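Psalm 88 and the prayer list in my coat pocket

I have been leading our midweek prayer group at the church in Nornton for four months now, and I have to tell you, I love it. I did not expect to! When Gerrit Pillay asked me to take over from him I said I'd do it until they found a real leader, and he laughed and handed me the key to the side room and a folder of photocopies going back to before I joined.

The folder is a treasure, by the way. There are prayer lists in there with names I don't know, and next to some of them Gerrit has penciled a tiny check mark and next to others nothing at all. I asked him what the check marks meant. He said those were the ones where he got to hear how things came out. Most of the page has no marks.

I kept thinking about that, and it's how I ended up in the Psalms of lament, and how the group ended up there with me (willingly, mostly).

Here is what we used to do. Everyone would share a request, I'd write them down, and then we'd pray around the circle and each prayer would finish on a bright note. "And we know you have a plan, Lord." I believe that, I really do. But I started to notice we were hurrying to get to that line. Somebody would say their brother wasn't speaking to them, and inside a minute we had thanked God for the reconciliation that was surely coming, and on we went to the next person's knee surgery.

So in February I brought Psalm 88. If you haven't read it lately, go read it, it's short. It starts with "O Lord God of my salvation, I have cried day and night before thee," and then it goes down and down and it just stays there. The last word in the King James is "darkness." There's no turn at the end, no "yet will I praise him." And somebody put it in the hymnbook of Israel! People sang this! I find that so encouraging I can hardly sit still when I talk about it.

We read it out loud, slowly, twice through. Then I asked everybody to pray one honest sentence and stop. No fixing it. Well, the quiet went on for so long that I could hear the heating pipes, and I was sure I had made a terrible mistake, and then Anathi Kekana said, "Lord, I am tired of asking." That was her whole prayer. And the room changed. I don't have a better way to put it. People leaned in. The next four prayers were the truest ones I've heard in that room, and one of them was mine.

After that we stayed in the laments for the rest of the winter. Psalm 13 with its "How long" four times over in two verses. Psalm 22, which we read with the Gospel of Matthew open next to it, and if you want to see a group of grown people go silent, read Matthew 27:46 right after the first verse of that psalm. Psalm 77, which I had never paid any attention to and which is now all underlined in my Bible.

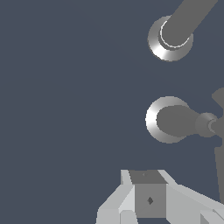

Lesego Fourie wrote to me after I put the first half of this up on our church page, and I asked if I could share it. I worry a little about stopping at 88, Lesego said. My mother prayed that way for years and there was no one near her to say the next psalm. If you are going to let people sit in the dark, please sit there with them, and please be in the room the week they want to get up.

I've read that message so many times. It's a fair word and I needed it. I had been so excited about giving people permission to be honest that I hadn't thought much about the week after. What happens to the person who said the hard sentence and then drove home alone?

So we made some changes. At the end of each evening we swap slips of paper, and you take one other person's sentence home with you. You pray it the way they wrote it, without improving it, until we meet again. Mine goes in my coat pocket, and I run into it every time I reach for my gloves or the car keys. I prayed for Hendrik Mofokeng in the line at the pharmacy last week, and in the parking lot, and again while I was waiting for the pasta water. That's more than I ever prayed for Hendrik when he was one name on a typed list of 24!

We also read a second psalm now before we leave. It isn't there to cancel the first one. Some nights it's 89, right next door, which opens "I will sing of the mercies of the Lord for ever" and then, if you keep going, turns into a lament of its own by verse 38. I never knew that! I had only ever sung the first line. Some nights it's 121, and we say it from memory with everyone helping over the bumpy parts.

If you lead a small group and want to try any of this, a few things from my side. Tell people ahead of time what you're reading, so that anyone having a raw week can decide for themselves. Go first with your own sentence, and make it a real one. Let people pass. Keep it small - we had 9 on the best evening and I wouldn't want many more than that. And don't take notes while people are praying. I did the first time, out of habit, and I saw Anathi look at my pen.

Psalm 88 has a heading most of us skip. It names Heman the Ezrahite, and if he's the same Heman as the one in 1 Chronicles, he was one of the men David put in charge of the singing. I love that thought so much. The worship leader wrote the one with no sunrise in it, and presumably showed up to lead the next service too.

We'll be in Lamentations through the spring, with a break for Easter. Gerrit has started coming again, and sits by the door. I gave him his folder back and he said to keep it, but he did borrow my pencil and put one new check mark on a page near the bottom of the stack. He didn't say whose it was, and I haven't looked it up yet.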